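Re: Open day at Rolthorpe, Nov 2, 2018

> Is the tabletop demo still on, and can newcomers have a turn?

Yes to both, and what a lovely lot of replies I've had! We'll have the black hand-held gripper out again, the one with the brass-coloured rings, and you're welcome to try it on the small container with the barcode (my favourite, I must say). Room for 23, so please tell me if you're bringing neighbours.

1. Bench work with the gripper
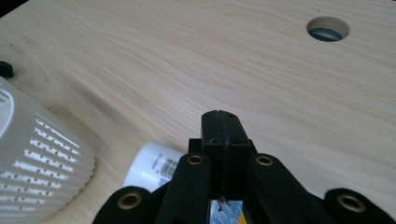 2. Tea and a good long chat, from about 10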